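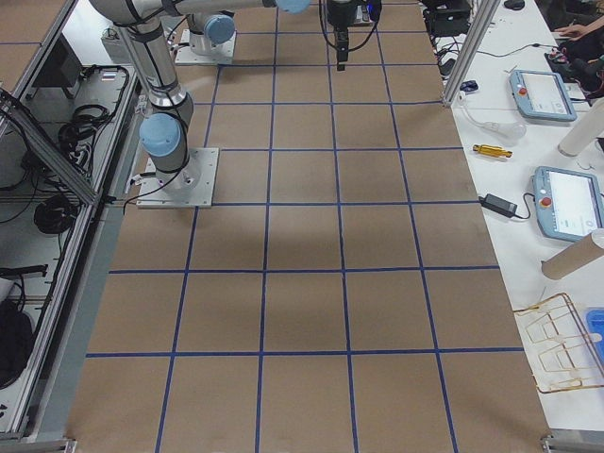 **Gripper trial table, two-arm**
Broltard equipment list, bench hire section

The trial table is for people who have to choose between grippers, fingertips or controllers and want to try them on their own parts first. You book the table, send or bring the parts, and run the same pick and place routine with each tool. Both arms are collaborative models and each has its own teach pendant, so one can be set up while the other is working.

The work surface is brown paper marked out in squares with blue tape. Squares are numbered in the program, not on the paper. If a part needs a different spacing, tell us when you book and we will lay a new sheet.

## What comes with it

- Two arms on fixed base plates
- A two-finger gripper, with standard fingers fitted
- Gowda fingertip set, soft and hard
- Pranix logging software, one seat
- Hex keys and screwdrivers for tool changes
- Power strips and spare cable

Parts up to 5 kg can be tried. Heavier parts need a separate quote and usually a different arm.

## How a trial runs

Each tool gets the same start point, the same approach height and the same speed. We set the tool to come in straight down, then repeat with a tilted wrist if you ask for it. Tilted approaches take longer to teach, mostly on account of the cables. Allow 20 minutes for a finger change and a new tool center point.
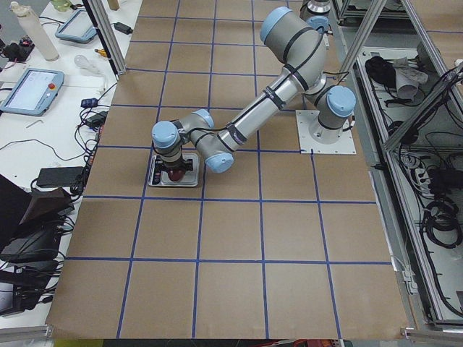 *Vertical approach to a small square target, wrist turned down.*

A full comparison is 1,008 picks, split evenly between the tools on test. Short trials are fine for a first look, but they won't tell you much about wear on the fingertips. Pranix writes one line per pick with the grip width, the grip force setting and whether the part reached its target. The log is a plain text file and you keep it.

For flat or low parts, look at finger clearance before anything else. A finger that works well on a tall box can touch the table before it gets hold of a thin tray. We keep a few small flat items at the bench for checking this – a kitchen scale is one of them.
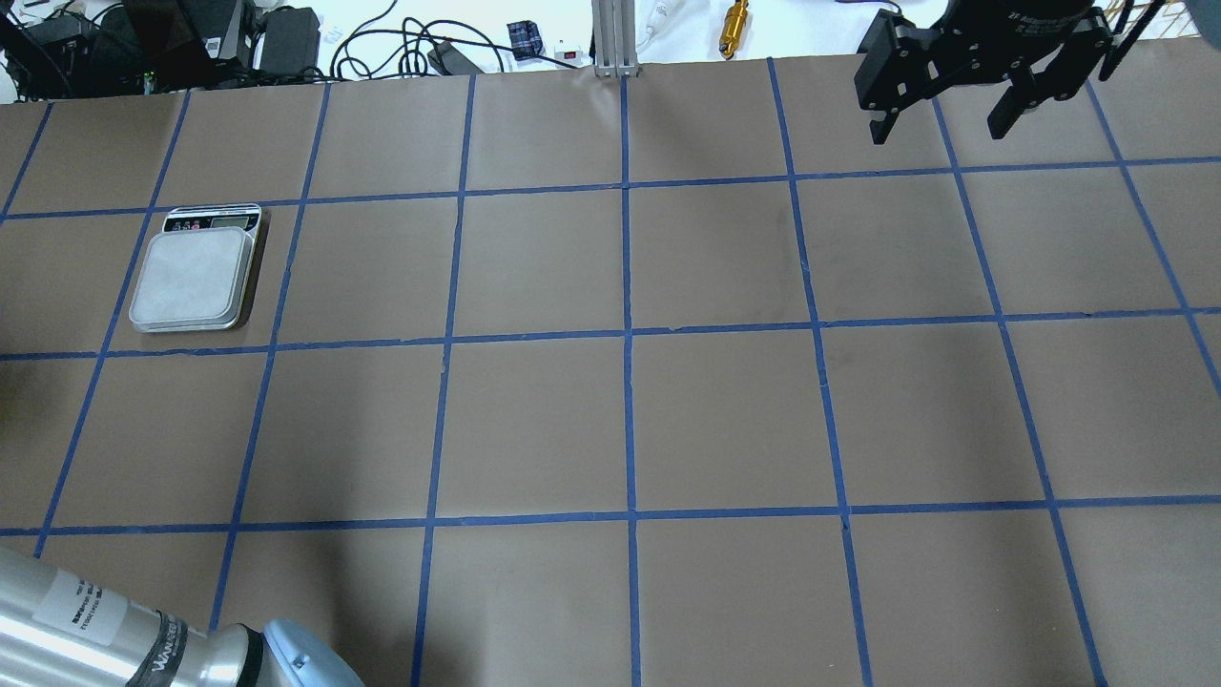 **Can I bring my own gripper?**

Most grippers with a standard bolt pattern will fit. Send the drawing and the cable pinout ahead of time. Adapter plates are made by Jomum and charged at cost.

## Booking

The table costs $563 for a full day, with setup included. Operator time is extra if you don't have someone trained on the pendant. Repeat trials with the same parts use the saved program, so setup is shorter.

## Customer comments

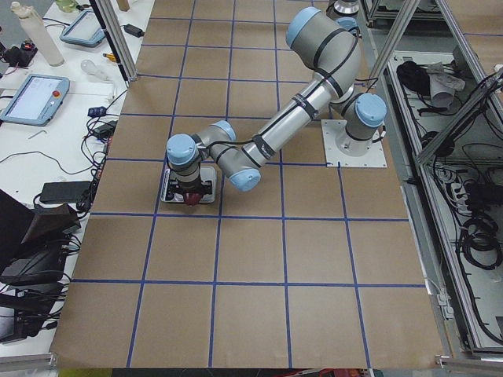 Uldis Baranauskienė writes that the soft fingertips did better on rounded parts but were slower to let go, and would like the release time to have its own column in the log.

We have passed that on for the next version of the template. Until then, the release time can be worked out from the two time stamps on each line.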